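Laxdal Home Task Trials
Home | Checklists | Task log | Contact
Last updated 30/05/2024

Station inspection, table tasks with hand-held grippers
Form 411. Inspector: Þórey Vigfúsdóttir. Second reader: Boyang Luo.

1. Table stable, no rocking under forearm load
Pass.

2. Tablecloth flat, no folds in the reach area
Pass. Cloth overhang to be checked again after each change of operator.

3. Marker cubes seated, faces clean
Pass, left and right. Wipe with a dry cloth only. A smudged face costs more tracking time than a loose one.

4. Gripper fingers close fully, no play at the hinge
Left pass. Right pass with comment: slight play, within limit. Recheck at 30 cycles.

5. Cables on the floor clear of the operator's feet
Action required. Power strip and leads lie on bare tile. Route along the wall or tape down. Owner: Bent Eskildsen.

6. Floor dry, nothing to trip on within one step of the table
Action required. Move bins and loose items back one meter.

7. Chairs away from the work side
Pass.

8. Task items free of sharp wire or glass
Pass with comment. Artificial flowers can have wire in the stems – cut ends to be capped before use.

9. Operator briefed on stop word and rest breaks
Pass. Briefed by Ya-wen Su.

Comments on readiness
Tray and table clearing: the arm repeats this without help when the items are rigid. Not cleared for running unattended.
Soft or bunched items, including flowers: not ready. The arm squeezes too hard or lets go early, and people still do this work with the grippers. Target is 2000 recorded runs before the next attempt by machine, planned for November.
Folding cloth: not assessed on this form.
Wiping: passed on flat surfaces only. Edges missed on every attempt.

Result: conditional. Station may be used once items 5 and 6 are closed.

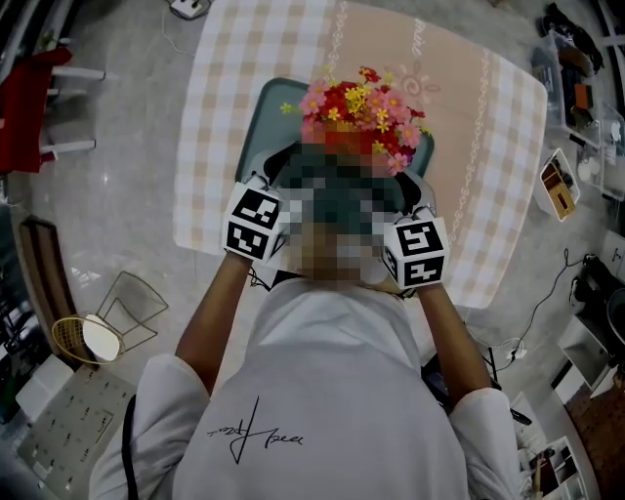
Item 8. Flower task, marker cubes on both grippers, tray behind the bouquet.

Contact: Laxdal Task Trials, ext. 1813 | Back to top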